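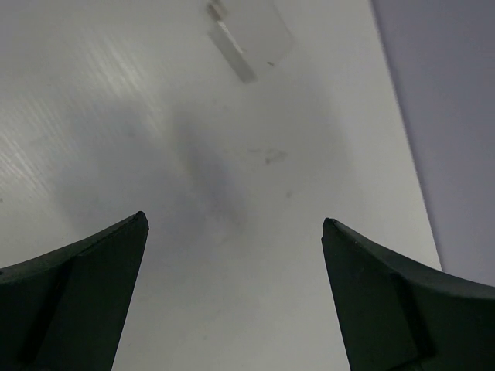
I had been meaning to get over to Fadlow for the open afternoon ever since a colleague at Hnatiuk came back with a bag full of leaflets, and in July I finally managed it. The unit is at the far end of the estate, past the tile place (do ring the bell twice, the first ring only sounds upstairs), and I was given a very decent cup of tea before I'd even got my coat off.

What they are offering is the Sketau bench kit: two arms on a metal rail, grippers, and a white worktop with walls round it. Ustadon handle the servicing. We are thinking of one for our returns room, where chargers, leads and power strips come back in every sort of tangle, so I was very glad to find just that kind of thing being used for the demonstrations.
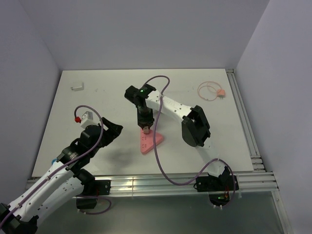 Can you hire the kit before deciding to buy it?

Hire is offered by the month, with a minimum of 3 months, and 400 pounds of what you've paid comes off the price if you keep it.

I thought that was fair, though delivery is extra and I'd want it in writing. Cables were what I'd really come about. A box is a box, but a thin charging lead flops wherever it likes, and I have lost whole mornings to them! We had a long chat about finger shapes and how often they need changing, and I came away with a spare parts list that runs to 220 lines.

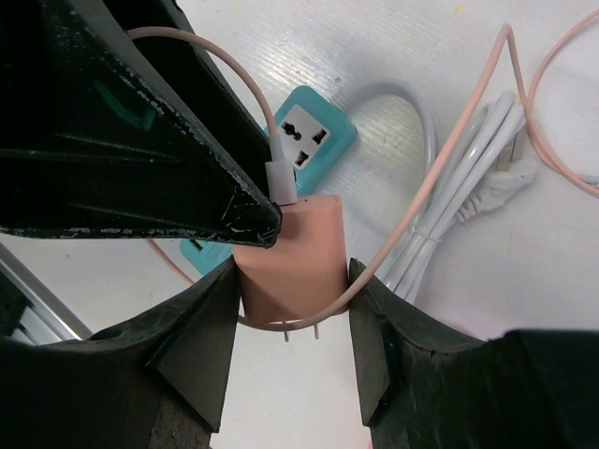 The list is well laid out, I must say, with the fingers priced singly as well as in pairs. I was less taken with the handbook, which puts the setting-up pages after the cleaning pages and has no index, and I said so, and somebody kindly wrote it down.

As for the room you'd need, measure your doorway first. The worktop comes ready fixed to its frame, and our own corridor has that awkward bend by the stationery cupboard. 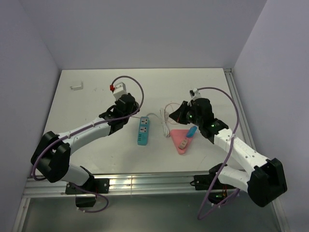 Training is a day at Fadlow or a day at your own place, lunch not included either way. The quote for our setup, with the training and the first service visit from Ustadon, came to 3,022 pounds for the opening hire period, and it stands until the end of next month. I've passed it upstairs with the parts list, and I have asked for a second visit, in the morning this time, so that I can bring a box of our own returns along.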